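Chapter 9
Chores as a Test of Machine Skill
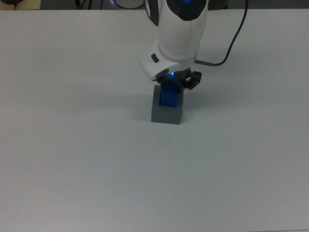

Figure 9.1 A two-finger gripper holding a blue block at the top of a larger gray block.

Placing one block on another is among the oldest exercises in robot manipulation, and it is still used to check a new arm, a new gripper or a new control program. The parts are rigid, their faces are flat, and a plain tabletop gives the vision system little to confuse with the target. Even so, the task contains most of the steps found in a household or shop-floor chore. The machine must locate two objects, close on one of them without tilting it, carry it to a position above the other, lower it until contact and let go.

The last two steps cause more trouble than the first three. A block released 12 mm too high will drop and may bounce. A block pressed down too hard can push its support out of line, and the program must then find both parts again. Many simple controllers have no direct measure of contact at the fingertips and infer it from motor current, a signal that also responds to friction in the joints.

Chores add three difficulties to this base case. Objects deform: a towel has no fixed shape for a planner to store. Objects hide one another, as plates do in a rack. And the end state is often loosely defined – a person asked to clear a counter decides without instruction what stays on it.

Gittins, in the Wuria kitchen trials, separated these effects by running one arm through 246 attempts at 30 tasks, beginning with stacking and ending with putting away mixed groceries. Success on rigid parts in known positions was high enough for unattended work. Success on cloth and bagged goods was not, and most failures there were never detected by the machine itself. Section 9.4 returns to this point, since a fault that goes unreported costs more on a packing line than one that stops the line.

The question of whether machines can do chores yet therefore has no single answer. This chapter treats it task by task. Section 9.1 defines the terms grasp, placement and release. Section 9.2 covers placement error and its sources. Section 9.3 compares the Biruvska and Uketti test sets, which score partial completion differently – a dish left at the edge of a shelf passes under one and fails under the other.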